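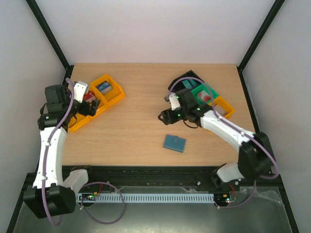

Tabletop with yellow plastic tray, upper left.

Skikbridge Household Words

Skikbridge is a word list of everyday household terms in British English, with spelling variants and short usage notes. It was compiled for spell checkers and search tools that handle shopping lists, recipes and small ads.

Contents
The list holds 600 headwords in 13 subject groups. The largest group is kitchenware; the smallest is fastenings. Each headword has a part of speech, a plural where one is in use, and up to 2 regional variants. Brand names are left out unless they are commonly written in lower case.

Files
words.tsv – headwords, one per line, tab separated, UTF-8
variants.tsv – regional and older spellings, keyed to the headword
groups.txt – group codes and their full names
Lines starting with a hash are comments and should be skipped by the reader.

Sources
Most entries were taken from the Runora small ads archive. Terms for cloth and bedding came from the Naseri trade glossary, which uses hyphens more freely than we do. Where the sources disagreed, the unhyphenated form became the headword and the other was moved to variants.tsv.

Known problems
Nearly 60 entries have no usage note. Plurals of compound nouns are uneven: "cupfuls" is present, "spoonfuls" is missing. "Press" in the sense of cupboard is marked Irish only, although it also turns up in Scottish ads. The group code for lighting changed in November, and older copies of groups.txt will not match.

Use
Load words.tsv first. The Firisik loader reads all three files without changes – other tools may need the comment lines removed. Sort order is plain byte order and ignores locale.

Corrections should give the headword, the group code and a source for the spelling.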